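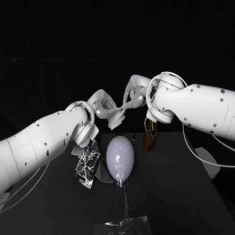

Refund for a pass I canceled in time?

Bought a monthly bus pass thru Trimitz, canceled 2 days later. Their page says 30 days to cancel for full refund. Got an email saying approved, but no money. Card statement shows the charge, 172 dollars, nothing back. Do I call the bank or keep bugging them? Need it sorted before July, moving.

posted by ulavix_rider, May 2, 2022
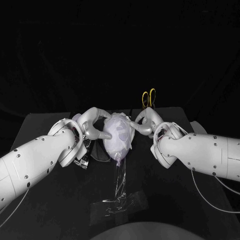 cinetti
Community helper

Check what the email says exactly. "Approved" and "sent" are different steps with them. Mine sat on approved for roughly four weeks. Reply to that same email, dont open a new ticket, new one puts you at the back of the line. Ask for the refund reference number. Then the bank can trace it.

makori
Member

call the bank

tallpines
Member

Did you pay with a card that got replaced? Happened to me, refund went to the old number and the bank moved it over later. Worth asking. Also save a screenshot of the cancelation page, mine dissapeared from the account once the pass ended.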